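Koltura Table Cover and Edge Clips: Review After Six Weeks on a Folding Table

The Koltura cover is a plain sheet of woven fabric sold for use on worktops where clothes are folded, sorted or pressed lightly by hand. It comes in three colours, of which I bought the sage green. The clips are sold separately in pairs, which the product page does not make clear. I paid 17 pounds for the cover and 6 for one pair of clips in light blue.

I fold a lot of T-shirts. Dilani Akanda and I run a small clothing exchange, and in February we moved from a laminate counter to a longer table. Cotton jersey slides on a bare hard top, particularly when the first sleeve is turned in and the body of the shirt follows it. A cover with some grip deals with this, provided that the cover itself stays put.

Fabric and grip

The weave is close and has a slight tooth. A jersey T-shirt laid on it stays where it is placed and can be smoothed outwards from the middle with one hand. Heavier items such as sweatshirts need no help in any case. Polyester sports tops still slip, though less than on the bare counter. I compared it with a Tuvex felt pad I already owned. The felt grips better but sheds, and dark garments pick up the fibres.

The colour is a sensible choice for the work. White, grey and mid-blue garments all stand out against it, and the outline of a collar or shoulder is easy to find when squaring up a shirt before the first fold. Olive and khaki items are harder to read.
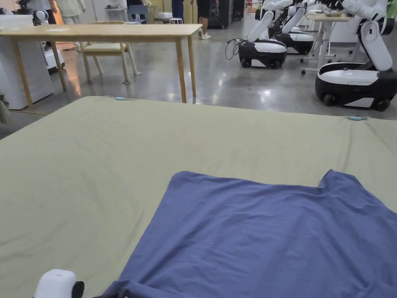

Creasing is the main weakness. The cover arrives folded into a packet, and the packet creases took two washes and a warm iron to reduce. Even then the fabric does not lie perfectly flat. Shallow wrinkles come back towards the ends, where there is nothing pulling it sideways. They do not affect a finished fold, but they are a nuisance with thin vests, as a ridge underneath can be mistaken for a fold in the garment. A heavier cloth would cure this. Vichien Srithong, who does the sorting at our other site, puts an old blanket underneath and reports an improvement.

Clips

The clips are light and small enough to stay out of the way. Two along the far edge hold that edge against the ordinary forward pull of folding. They do little for the sides, and fabric tends to gather a little between the last clip and the corner. A second pair would be worth having on any table longer than a metre and a half. The jaws open far enough for our tabletop but would not fit a thick butcher's block, and the packaging gives no maximum thickness.

The springs have kept their tension so far. One clip has a faint stress mark near the hinge, which I am watching.

Washing

The label allows 40 degrees. I washed the cover once at 40 and once at 30. It lost 2 centimetres in length on the first wash and nothing measurable on the second. There was no visible colour loss. It dries on a line in an afternoon. Tumble drying is not advised and I have not tried it.

Value

The nearest alternative I found was the Yimer mat, which has a rubber backing, needs no clips and costs 70 pounds in a similar size. It cannot be folded away. For a permanent station I would consider it. Ours is cleared at six in the evening, and the Koltura cover goes into a drawer with its clips.

Recommended for cotton garments on a table of moderate thickness. Buy two pairs of clips, and iron the cover before first use.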